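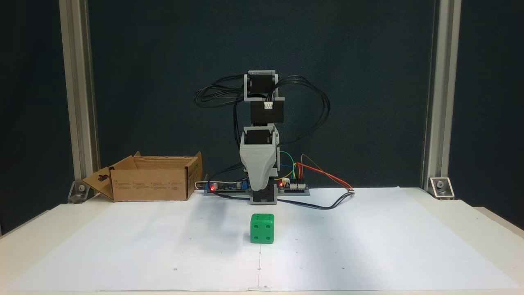
Bench 51, paper down, box left, die in front

May
By Boutros, Pletisness

1. Paper cover. OK. Dots still readable, leave them.
2. Box. Flaps folded out, front one sticks out toward the walkway side. Trim or tape, pls.

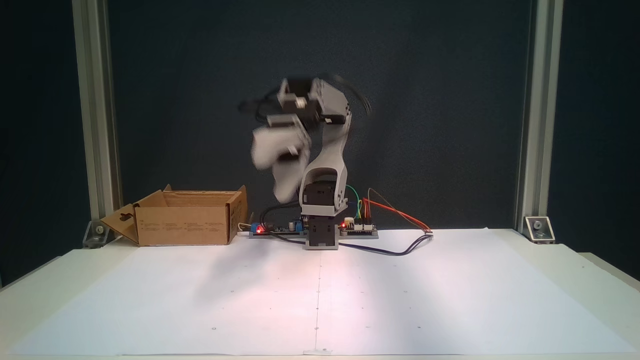

Last edited: May, 4:15 pm

3. Cables on tabletop. Long black one trails off to the right. Trip/snag risk, clip it teh full length.
4. Backdrop. Dark, no comment.

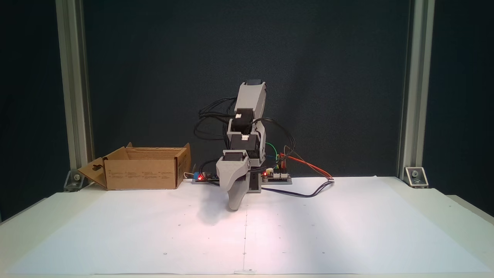 5. Box contents. Empty, pass. Seam in paper, tape lifts at seams so recheck next round.
6. Die. Green one stays on the bench, tag 332,
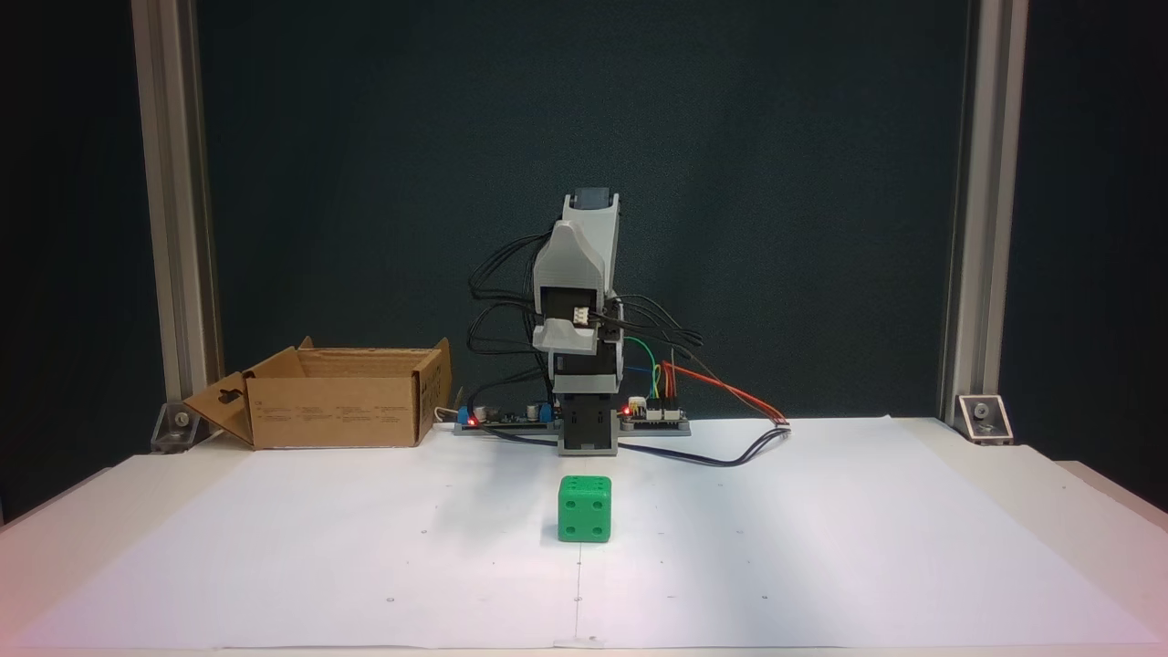 and dont let it end up in the box again, took ages to find last time. Posts: check bolts, both sides. Rest fine.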